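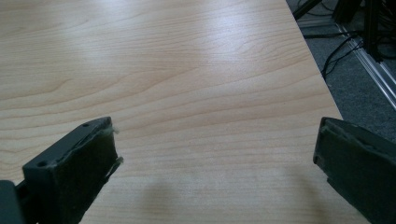
Hand-held gripper demonstrations: common questions

Do I need to know how to program?
No. You hold the gripper, do the task at your normal pace, and put it down. The Lodero software turns each recording into training data overnight.

How long does a session run?
Up to 75 minutes, with a break in the middle. Most people get tired in the wrist before they get bored.

How many demonstrations does one task take?
It depends on the task. Folding a tea towel took us 227. Sorting cutlery took more, and we're still adding to it.

Where should the fingers be when I start?
Open all the way, over the bare part of the table, with nothing between the pads. Hold still for a slow count of four, then go. Start every recording this way, even if you think the last one was a dud.

I dropped the object. Do I stop?
Keep going if you can reach it. Picking it up again is useful to the robot. If it lands on the floor, end the recording and mark it "dropped".

Can I use my other hand?
Only if the task sheet says so. Keep sleeves pushed up and take off loose bracelets.

The pads look worn. Does that matter?
A bit of fraying along the edge is fine. If a pad slips or lifts when you squeeze, tell Kinga Katona and she'll swap it. Please don't glue it yourself.

What about glare on the tabletop?
Leave the lights as they are. Recordings made under different lighting are welcome, but we plan those separately.

Is remote control different?
Yes. With the Urik station you sit at a desk and move the arm through a pair of handles. There's a small delay, so you'll need to slow down. New people do 11 practice runs before anything is kept.

Can I come in on a weekend?
Sunday afternoons are open for hand-held work only. Remote control needs a supervisor in the room.

Who do I ask about bookings?
Ilona Kocsis looks after the calendar. Leave a note at the Balogh Street desk if she's away.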